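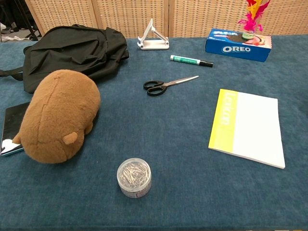 *Foto: Panya Onsri*

# Rucksack Grener Atau nach einem Dreivierteljahr

Gekauft im July-Angebot für 120 Euro, seitdem fast täglich im Einsatz, meist mit Laptop, Brotdose und Regenjacke. Geschätzt bin ich damit etwa 3.000 Kilometer Rad gefahren.

Die Schultergurte sitzen gut und rutschen auch mit dünner Jacke nicht. Der Brustgurt dagegen löst sich beim Bergauffahren gern von selbst, ich habe ihn inzwischen festgenäht. Das Laptopfach ist ordentlich gepolstert – nur unten fehlt ein Zentimeter Schaumstoff, hartes Abstellen sollte man lassen.

Regen hält er eine halbe Stunde ab, danach wird es am Reißverschluss feucht. Mein alter Leitão konnte das besser, wog aber deutlich mehr.

Der kleine Schieber am Vorderfach brach im Winter ab. Ersatz kam nach sechs Tagen, kostenlos und ohne Rückfragen.

Vier von fünf Punkten. Wer oft im Regen fährt, nimmt eine Hülle dazu.

Stand: 1.5.23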